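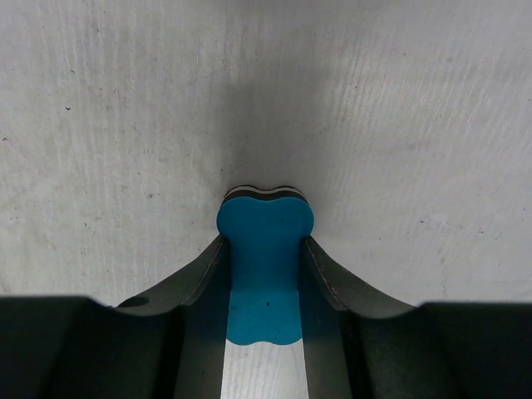
Board wiping, two arms: gallery

Quick page, sorry for the state of it, will tidy after Friday. Photos go with Nanami Kaneko's write-up on the wiping policy (Lurnelus, the second version). Captions by me, Kobe. Corrections to Balakrishnan Kulkarni please, he has the edit rights and I don't.

Short verson for those who haven't read it. Question was whether one policy can learn to clean a small whiteboard from wrist views plus one fixed view, and how many demonstrations it needs before it stops missing bits. We collected 1153 demonstrations by teleoperation over November. Trained on slices of that. Same network each time, only the data changed.

Small blue foam piece, shaped like a dog bone. Layered along the top edge. Curved fingers go either side of the narrow middle, lobes above, so the grip sits in the same place on both sides. Kulsoom Sethi wanted the hold written down properly as the earlier notes just said "grab eraser", no use to anyone.

Wrist view matters more than we thought. Took it away and the arm still got to the board fine, but the last few centimetres went to pot. Fixed view alone: 20 wipes out of 40 left marks behind. With both views: 4 out of 40. Same marks, same pen, same starting spots. Gopinath Chettiar scored all of them from the boards afterwards, without knowing which run was which.
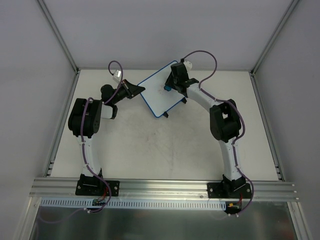
Both arms over the blue-rimmed board. Left gripper at the corner, right one working next to the faint reddish-brown specks.

Board goes down at a differnt angle every run, on purpose. Square-on boards gave lovely numbers and then the policy fell apart as soon as anyone nudged one. Diagonal is the hardest for the left arm, it has to find a corner. Purple cables are clipped along the links, leave the slack at the elbow alone please.

Still to do: darker pens, bigger board, a run with the left arm parked. Scores sheet is in the Fimo folder under "wiping", second tab. First tab is old, ignore.

KB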